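What went wrong in week 7

So the big fault, the one that ate most of our March. Our task was simple on paper: the two arms clear the table and everything ends up in the tray. Kartini Wibisono wrote the planner, I did the gripper code, and for a while we were pretty smug about it!

Then the left arm started freezing halfway through a reach. No error on the screen, it just stopped — and the right arm kept going like nothing had happened. That second part scared us more than the first.

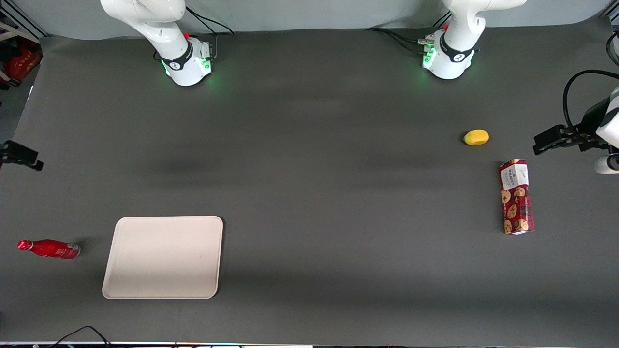 We blamed the fruit first, then the cookie box, and swapped both out for two days (waste of time). Fabian Hollenstein finally read the logs line by line and found the left arm's joint messages showing up about 3 seconds late. My code was waiting on them forever and never told the other arm. Now a late message stops both arms, and I test that before every run.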